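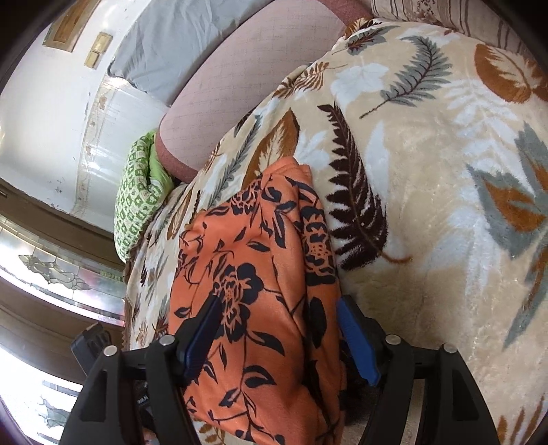 *Orange floral cloth between the fingers of a hand-held gripper, on the leaf-print blanket.*

# Istmont Soft Goods

Hand-held gripper demonstrations of cloth handling on a sofa, collected in October for the Trornus training code. The set has 521 episodes, split into 4 task folders.

## Tasks

- `pick` – grasp the cloth and lift it clear
- `fold` – fold the cloth once or more
- `spread` – open a folded cloth and lay it out
- `move` – carry the cloth to another spot on the sofa

Backgrounds are left as found: patterned blankets, cushions and daylight from the window.

## Recording

Episodes use 2 grippers, one per hand. Each has its own wrist view, and both views are stored with finger opening and pose. Start and end points were trimmed by hand. In many episodes the other gripper comes into view from the side.
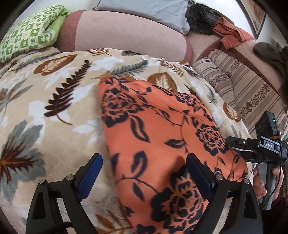 ## Known issues

- Pose drifts in some long `fold` episodes. Check `pose_ok` before training.
- Lens corners are dark. Crop or mask them.
- `spread` has no failed attempts – they were dropped in v2.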